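Cluduvance Community > Home Office > Paper and Printing

Paper curls at the edges before I even print on it, how to store it in a humid house?

Khurram Soomro

Good evening to all. I am preparing a family cookbook for my relatives, with the recipes of my mother and her two sisters, and I print it at home. The full job is 1,468 pages when I add up all the copies. I bought the paper in packs of 500 from a shop which had a good price, and I keep it on the low shelf of a cupboard, next to the wall which faces the garden.

The first pack was printing very well. From the second pack, many sheets are not flat anymore. The edge makes a wave, and when I put them in the tray the printer takes two together or it stops with the paper jam message. I have cleaned the rollers as it is written in the manual of my printer (it is an Iltel, the small model with the tray in front) and it made no difference.

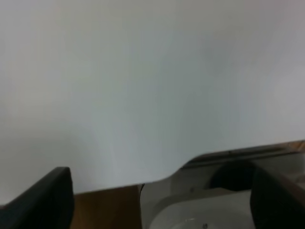
Plain white, no print, and the lower edge is going up toward the right.

We have a wet season here until October, and I can feel the air in that room is heavy in the morning. I have three questions, and I hope it is permitted to put them in one post. Is it possible to make the curled paper flat again, or must I throw it away? Where should I keep the rest? And is it better to buy a heavier paper for a book which will be used in a kitchen? My aunt wishes to have the book before her birthday, so I cannot wait for the dry weather.

I thank you in advance for your patience with my English.

Tags: paper storage, humidity, curling, paper jam, home printing

Mohmand

Dear Khurram, welcome. I had the same problem for two years when I was printing exercises for my pupils, so I will write what worked in my house.

A wave at the edge usually means that the edges have taken water from the air and the middle has not yet done it. The paper becomes longer at the edge, it has no place to go, and so it bends. It is not a fault of the printer. When the pack is open on one end only, you will often find the problem is worse on that end.

To make it flat: take the sheets out of the cupboard and bring them in the room where the printer is. Make small piles, let them stay there one full day so that they become the same as the air of the room, then put a board on top with heavy books, and leave this for 3 days. Do not iron them. I tried it with one pile and the sheets came out curled in the opposite direction, and they had so much static that they were sticking together like wet leaves. If some sheets stay bent after the books, use them for shopping lists.

For the storage, please move the paper away from the outside wall. An outside wall is colder, and the damp collects behind the things you put there. I keep mine in a plastic box with a tight lid, lying flat, on a shelf at the height of my shoulder. The wrapper of the pack is also important. Many people tear it off and put it in the bin, but it has a coating inside which keeps out the moisture. Open it carefully at one end, take what you need, and fold the end closed again with tape.

And please do not leave the tray full during the night. I put in only what I will print in the same evening. It is a little boring to do, but I have had no jam since the spring.

About the heavier paper, I have no experience. My pupils did not deserve it.

tall_delidura

just buy new paper, it's cheap. and get a dehumidifier

Khurram Soomro

Thank you both. Mohmand, your explanation about the edges is very clear to me now, my pack was indeed open on one end. I have moved everything to the bedroom and the books are on top. The dehumidifier I will ask my brother, he had one in his garage.

Ninth_Shelf

I want to add something about the third point, which was not answered yet. A heavier paper bends less, but before you buy it you should look in the manual for the maximum weight that your printer accepts. With a front tray the paper must turn around completely inside the machine, and thick sheets do not like this. If there is a slot at the back, use that one.

Look also for the grain direction. In a book, the grain should run parallel to the spine, otherwise the pages will stand up like a fan when the kitchen is full of steam. To find it, bend a sheet softly one way and then the other. It bends more easily along the grain. In my own recipe book I did not check it, and the chapter of soups has never closed properly.

For the kitchen I would put plastic sleeves in a ring binder. It is less beautiful than a bound book, but you can take out one recipe and wipe it, and if your aunt finds a mistake in the measure of salt you only print this page again.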